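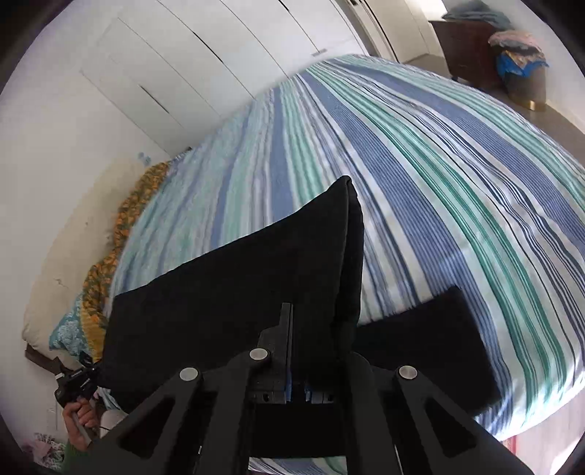 Where can people in Gumede take bags and bedding they no longer need?

To the old ticket office on Zulton Road, which reopens in July as a swap room for household textiles and soft bags. It will be open from 10am to 4pm and there is no charge to bring things in or take them away.

The swap room is run by Firnudus, a small reuse charity that has worked out of a shared unit in Gumura for the past 9 years. It took in 3,198 items last year, most of them bedspreads, duvet covers, curtains and cloth bags. Of those, 746 were bags of one kind or another, and the charity says they are the items it finds hardest to pass on.

"People will take a duvet cover out of a pile without a second look," said Tin-yau Fu, who manages the charity's sorting work. "With a bag they want to open it, try the strap and see whether the fastening shuts. If it has been squashed at the bottom of a sack for a month, they put it back."

Firnudus has asked donors to do a little of the work at home before they come. Bags should be emptied, including any inside pockets, and laid out on a flat surface so that the creases can drop. The charity suggests using a made bed, as it gives enough room to lay several pieces side by side and the cover keeps them off the floor.

Black fabric bags are a particular nuisance. Lint shows up on them, and a tear along a seam can be hard to spot under indoor lighting. Fu advises lifting each one by the top and looking at it against something pale or patterned.

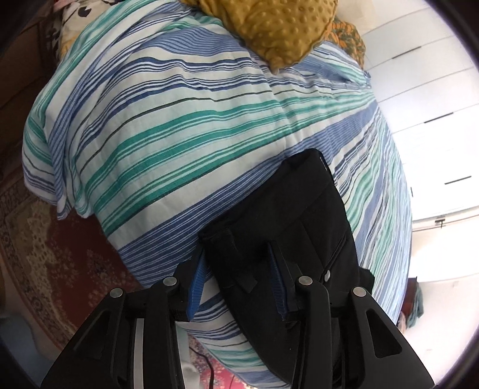

Straps should be folded over the body of the bag and left loose. Tying them round the outside leaves a mark in softer cloth, and sorters then have to undo the knots. Snaps and buttons should be left undone so that staff can check the lining quickly. A missing snap does not rule a bag out, but the charity would like a note pinned to it saying so.

Bedding is accepted in any size. Duvet covers and bedspreads need to be washed and dry, and folded with the pattern facing outwards. Striped covers go fastest, according to Fu, and plain white ones slowest. Pillows and the duvets themselves cannot be taken, and neither can mattress protectors with a plastic backing.

The ticket office has been shut since the bus company moved its counter to the depot. Firnudus has a lease on the ground floor for 2 years, with the option to ask for more. The shelving has come from the Gumura unit, which will stay open for storage and repairs. The counter has been kept and will be used for checking donations in.

Anyone bringing more than a car boot's worth is asked to ring first. Parking outside is limited to 20 minutes, and the loading bay behind the building belongs to the shop next door.

The charity is also looking for people who can sew. Most of the repairs are short jobs such as closing a seam or putting a strap back on, and thread and needles are provided. Sessions will be held at the Gumura unit in the evenings, starting at 6.30pm.

Items not taken after a month on the shelves will go to Gumura to be cut up for patches and cleaning cloths.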